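Skirnance Wide Screw Lid — replacement lid for Mustov glass jars

Home / Kitchen / Jars and lids / Replacement lids

Item 14 in the lids list. In stock. Ships same day if you order before 2 in the afternoon.

Tall screw-on lid, off-white, matte. Sold on its own, no jar. If you need the jar too go to the Mustov jar page, or get the Hondow set, which has both and saves you a little on shipping.

People write in asking for "the big white one". This is the big white one. Same lid we've carried since the shop opened, same thread, new box. The box used to say Tudose on it and some of the old ones still turn up at the back of the shelf, so if yours comes in a Tudose box it's the same part. Don't send it back.

What you get

One lid with the liner already in. One spare liner, flat in the bottom of the box — check before you throw the box out, we get an email every week about a missing liner and it's nearly always under the cardboard flap.

The shape

Taller than most lids. It's meant to be. You get your whole hand on it, good if your grip isn't great or your fingers are oily. Banded sides, rounded rim, flat top you can write on with a grease pencil or stick a label to. Labels peel off OK when they're fresh. Leave one on all winter and you'll want some cooking oil and a rag.

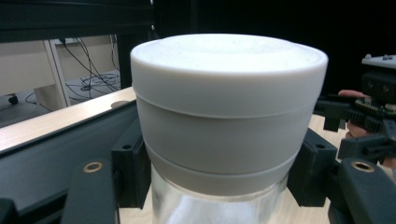
Wide Screw Lid in off-white, on a clear glass jar.

Color is off-white only. We get asked for black and for green. Maybe in March, no promises. It isn't a bright white and it won't match bright white canisters, so if you're lining things up on an open shelf think about that first. Looks fine with clear glass and with light wood.

Will it fit my jar?

Fits: Mustov wide jars, both heights. Hondow pantry jar, the straight-sided one.

Doesn't fit: Hondow narrow neck. Tudose clip jars (no thread on those at all, and yes people have tried). Regular canning jars, different thread. Old pickle jars are hit or miss. If you want to try one, bring the jar to the counter and we'll let you test it on the spot.

Not sure which Mustov you have? Turn it over, the name is molded in the base. If there's no name, measure across the outside of the neck and email us the number. Please measure the neck and not the body, we've sent out wrong lids over that.

Using it

Start it straight. Turn it back to the left untill you feel the thread drop, then go right. If it goes stiff in the first half turn it's crossed, back it off and start again. Hand tight is plenty. No wrenches, no rubber strap things.

Good for flour, rice, oats, beans, sugar, coffee, dog biscuits. Fine for pickles in the fridge if you rinse the liner after. Not for canning, not for anything hot out of the pan, not for anything still fermenting hard. It seals well enough to hold pressure and you don't want that.

If it sticks, nine times out of ten it's sugar or honey in the thread. Stand the jar upside down in a bowl of warm water, just enough to cover the lid, give it a few minutes and try again with a dry towel.

Cleaning

Hand wash or top rack, 55 degrees C at the most. The hot cycle on some machines goes over that and the liner comes out wavy. Pull the liner first, a teaspoon handle does it. Old toothbrush for the grooves, flour gets in there and sets like glue. Let everything dry before you put the liner back or it'll smell.

Turmeric and chili oil will stain it. Baking soda paste helps some. A day on a sunny windowsill helps more.

Returns

30 days, unused, in the box. After that talk to us anyway. Cracked on arrival — send a picture and we'll mail another, you don't have to ship the broken one back. Liners wear out and aren't covered but they're cheap, see Skirnance Liner Pack.

Ordering a lot

Bakeries, bulk stores, school kitchens: email Hussam Atallah through the contact form and put "lids" in the subject. He does the case pricing and can hold stock for you. Mornings are best. Cases ship without the individual boxes, spare liners come together in one bag.

Goes with

Mustov wide jar, tall
Mustov wide jar, short
Skirnance Liner Pack
Hondow jar and lid set
Grease pencil, black or red

Pickup at the side door, ring the bell. Parking out front is for the pharmacy and they do tow.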